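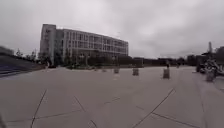 The paved plaza with its line of bollards, under a cloudy sky.

Cakville to buy two delivery robots for the plaza

5/9/19 – The city of Cakville will buy two small delivery robots for use between the offices and shops near the plaza. The budget for the first year is 104,000 dollars, and 75,000 of this is for the machines themselves. The rest will pay for spare batteries, insurance and the training of staff.

Three suppliers were asked for a price in March, and two of them, Prasside and Rolland, sent a full offer. The city chose Rolland. Its offer was a little higher, but it includes repairs on site – a point that the transport office had asked for from the beginning.

The robots must be able to cross the joints in the pavement and pass between bollards without help. They will drive at walking speed and only in daylight.

The neighboring town of Sukau has used the same model for 17 months and has shared its repair costs with Cakville. The contract will be signed before the summer break. A decision on more machines is planned for next year's budget.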